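Relingate workshop notebook, 24 March 2018
Laundry bench, folding trials
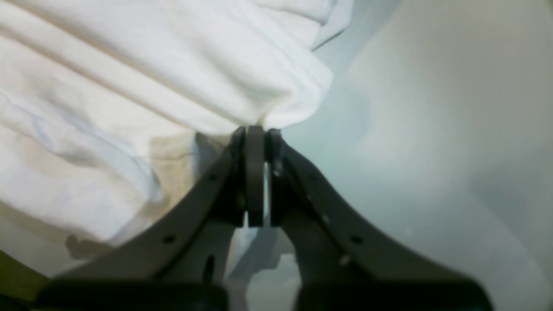

Still on the question from the Ellum meeting: could a machine take over the folding, or any part of it? My answer for now is one part, the first pick. Finding a bit of cloth and closing on it is fairly dependable on the white pieces. The grip itself looks sound, with the cloth bunched into a point between the fingertips and the folds pulled tight towards it. Trouble is that a bunch is a poor start for a fold. A person takes a single edge and runs along it to the corner. We get a handful from wherever the jaws land, and the second grasp has to sort it out.

Ran 40 picks, 8 dropped. Full folds are slow, 160 seconds for the best one. Doing it by hand at the same bench took me 30, without hurrying.

Zivitz want a yes or no on towels. I'd say no for folding, maybe for moving them from pile to tray.

To do: try the narrower pads, lower the closing speed, reread Þrastardóttir on edge finding. Dark cloth not tried yet.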